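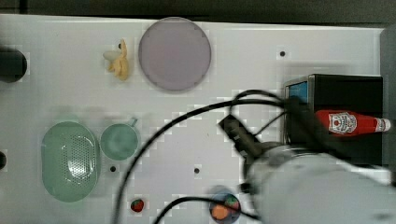 A plate and a toy banana on a white tabletop.

Flustero Grow-Along Toddler Table

Snack time, puzzle time, crayon time -- this little table handles all of it! The Flustero starts out low enough for a new walker to stand at and play, then moves up through 4 leg heights until it's a proper desk for a kindergartner. You turn each leg by hand until it clicks (no tools, no bag of tiny screws to lose under the couch), and the whole change takes less time than finding matching socks.

The top is 800 mm long and 655 mm wide, so two kids can sit across from each other and still have elbow room. Corners are nicely rounded. Spilled yogurt comes up with a damp cloth, and even washable marker lifts off if you get to it the same day.

We love the Erska bench with it. It tucks all the way under when the table is on its second height or above, and the seat lifts up for stashing coloring books. The Politis stool is the better pick for a wiggly kid who likes to scoot around -- wide feet, grippy bottoms, and light enough for a two-year-old to drag from room to room (and they will!).

New since November: the Stornamine tray, a clip-on rim that keeps beads, peas and toy cars from rolling onto the floor. It fits either long side and goes right in the top rack of the dishwasher.

Table: $200. Bench, stool and tray sold separately.
Ages: 18 months to 6 years
Colors: oat, fern, sky
In the box: tabletop, legs, felt floor pads, one-page setup sheet
Care: wipe clean, don't soak. Check that all four legs have clicked after every height change.

Fern ships in two weeks, other colors right away.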